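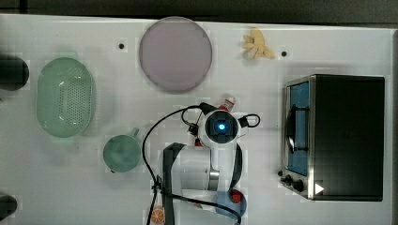 Plirkden gripper vs the Riedl two-finger: worth the swap?

torquewrench_al
Been running the Plirkden on our tabletop kitchen setup since the spring and I still don't believe the brochure. It claims 300 grasps between recalibrations. I get a drift I can see by eye well before that. Plate, mug, colander, toy fruit, nothing exotic. The banana it will pick up all day. The plate is another matter.

Helludano
What controller? If it's the old Dradport one, your drift may be the arm and you're blaming the fingers.

torquewrench_al
Dradport, yes, on the newer firmware. I put the Riedl back on for a weekend and the drift mostly went away, so no, I don't buy that.

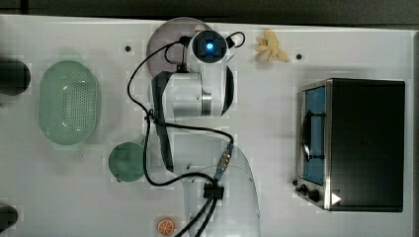
The other thing I don't like is the cable. It loops right out to the left and over the arm, and every time the wrist turns I'm waiting for it to catch on something. I've tied it shorter and then it pulls.

Andri Marti
A weekend isn't a test. How many picks was that, 70? We did 14 days on each before we said anything, and the Plirkden came out slightly ahead on thin rims.

torquewrench_al
Up to 70, fair enough. But slightly ahead for that price — come on.

Helludano
Thin rims where, though? Lifted from the edge of a table or flat in the middle? I've yet to see either of them get a flat plate up cleanly.

Andri Marti
Edge. Flat we gave up on with both.

torquewrench_al
Then the brochure is selling me a bench I don't have.

Comments (2)

mossy_bit: Same drift here, different arm. Refitting the wrist camera helped a bit.

Gantry Pete: Would wait for the September firmware before buying anything.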